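Let people who do the job teach the robot

Last Wednesday I spent an afternoon in a unit on the edge of Hanurthorpe, steering a robot arm with a pair of handles that felt like the grips on an old exercise bike. I was terrible at it. I pinched too early, I came in too low, I said sorry to a table. And I have hardly thought about anything else since!

I'd gone in a bit of a sulk about the whole idea. My picture of teaching a robot was a room of very clever people typing, and my picture of remote control was a toy car under the sofa. But Laiba Virk, who looks after the arm at Sterkeo, put the handles in my hands before I'd taken my coat off, and within an hour I had changed my mind about who ought to be doing this work.

My argument is a simple one. If a machine is going to learn a job from people showing it, then the showing should be done by those who know the job, and they should be paid properly and named for it. At the moment far too much of it is treated as button pushing, something to hand to whoever is free. I think that's a waste, and I think it makes for worse robots.

Take Sohail Khattak. He spent years on the returns bench at Griffiths, sorting small stuff back onto shelves all day long, and he is the best operator they have. I watched him pick things up and it was lovely, like watching someone shell peas. He slows down just before he touches anything. He comes at an awkward shape from the side where it is narrow. When I asked him how he'd learned to do that he looked puzzled, and I don't think he knew he did it. You'd never get it out of him with a questionnaire. Put the handles in his hands, though, and there it is, in every single go.

The team had 2,313 recorded goes at their small-objects work when I visited, and 1,197 of them were his. Siamak Moradi, who sorts through the recordings, says he can tell Sohail's from the others without checking the label. I believe him. Mine would be easy to spot too (look for the one that dithers).

The task itself is about as humble as they come: board erasers, little bone-shaped ones, and a wooden stand with two shelves. 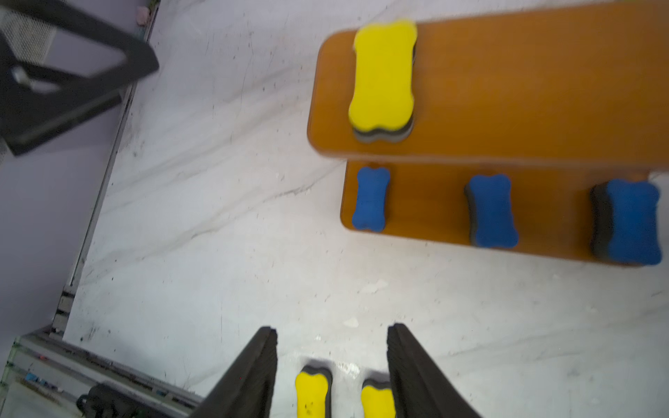
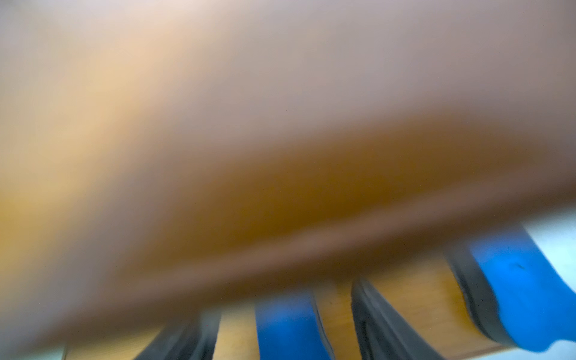
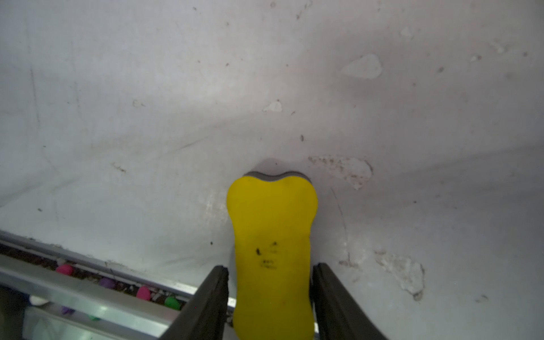
Humble is good, by the way. I've heard people sniff at this sort of exercise, and Said Abdelaziz, who runs a packing floor at Stitville and is no soft touch, sniffed at it to me over the phone. Why not start with something useful? But gripping a small awkward thing without squashing it or sending it flying is most of what his own staff do between clocking on and clocking off. They've just been doing it so long that it looks like nothing.

He did raise a point I can't wave away. If his packers teach the machine, what happens to his packers? I don't have a full answer. I'd start by giving them a say in where their recordings end up, and a share if those get sold on. Laiba agrees with the first part and went rather quiet on the second, so there is an argument to be had there, and I hope the packers are in the room when it happens.

I'm going back in October for another try. Sohail has promised to stand behind me and tell me when to slow down.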